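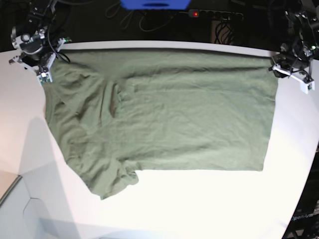 August 27, 2019

So there's to be a Skirnia omnibus. Selvanayagam Books announced it last night and my inbox has been full of capital letters ever since. One hardcover, 715 pages, every issue of the original run plus the Tivness back-up strips, out in January. I'd like to be pleased. I have been promised a complete Skirnia before, and I still own the one that stopped at issue 19.

My doubts begin with the word "restored". The sample pages on the publisher's site show Berenice Arellano's night scenes in a flat, bright purple that I don't remember from the comics. I got my copies out to check. Her skies were a muddy blue-black, partly her choice and partly cheap paper, and the mud did a lot of the work. In the chapter where Jesatar crosses the salt road you weren't supposed to see the riders until the second look. In the new version you can see their buckles. 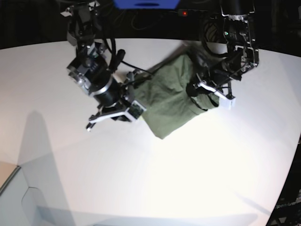
Will the letters pages be included? Selvanayagam says they won't, as tracing the letter writers for permission would take too long.

I can half believe that. But Fionnuala Mac Mathúna wrote most of her replies in character, and two of them settle plot points the comic never got round to. Leave those out and "complete" is a stretch. There's talk of a new essay instead, by someone not yet named, and we all know what those are like. Four pages on how the writer first found the book in a chip shop.

Then the price. It's £50 for the standard edition, with a signed plate for another £25. Signed by whom, the listing doesn't say. Arellano hasn't done a signing in years, and the page only says "signed by a creator", which could mean the chap who did the logo.

The Tivness strips are the real draw for me. They've never been reprinted and I'm missing three. If they're shot from the original art I'll eat my words and probably pay up. If they're scans of somebody's old copies, staple shadows and all, I'll stick with what I've got.
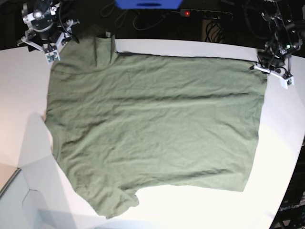

*Olive-green T-shirt, creases and all.*

I've emailed to ask which it is. No reply so far.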